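Trornard's repair library opens in December

26 June 2026

We're thrilled to share that the Trornard repair library is coming to Museo Lane!

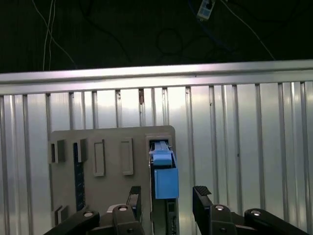
Members can borrow tools for up to 10 days, and over 432 have been donated so far.

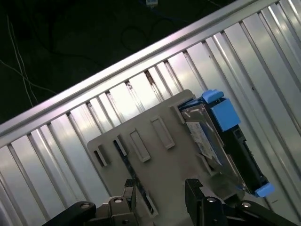
Issue 8

Ivico is lending us the shelving, and the colour is gorgeous. 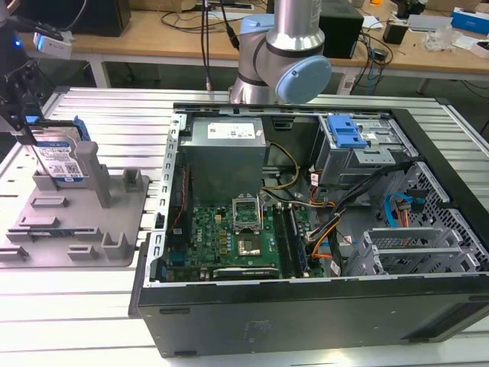

Ratanaporn Bakery will bring buns on opening day, so come hungry.
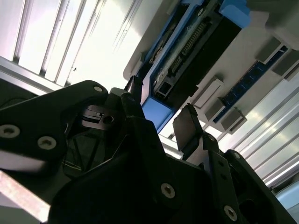

By the Trornard Library Team

Doors open at 2 pm and kids are welcome.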